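Piltholm's outgoing council leader had the kettle on before I had got my coat off, and for the first ten minutes she would talk only about the bins. They had gone uncollected on the Fendesby side again, and three people had stopped her about it between her front gate and the paper shop. "You'd think they'd leave me be by now," she said, quite cheerfully, "but I suppose I'm still the leader until December, and a bin is a bin."

She has led the council for nearly 30 years and will not stand again. Her announcement last month set off the sort of scramble the town hasn't seen in a generation, with four candidates already declared and, if you believe what you hear in the market, a few more making up their minds. She wouldn't tell me which of them she favours, though I asked her in several different ways and she saw me coming every time.

"I've got one vote, the same as the woman next door, and I'll use it behind the curtain like everybody else," she said. "What I will say is that I'd like to hear less about the ring road. They all want to talk about the ring road! Ask them what they'd do about the buses to Fendesby on a Sunday and they start looking at their shoes."

The buses are a sore point. The number 49 was cut back when the Furtado works closed its evening shift, and she still thinks the council gave in too easily. She voted for it herself, she reminded me, and has regretted it since. "We were told it would be looked at again in the spring. I ought to have asked which spring."

I wondered whether she worried about the tone of the campaign, which has been rather sharp so far, what with the torn posters and that long evening at the Zitisico hall when two of the candidates wouldn't share a table. She laughed and poured me another cup. Her own first contest was worse, she said - somebody put it about that she had moved away, and she spent the last week knocking on doors to show people she hadn't.
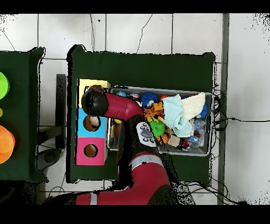

"So I went up every street, some of them twice, and I found I liked it," she went on. "People ask you in. They tell you about the drains and then they tell you about their daughter's wedding, and you come away knowing the place a bit better. I'd tell any of the four to do the same, and to wear decent shoes."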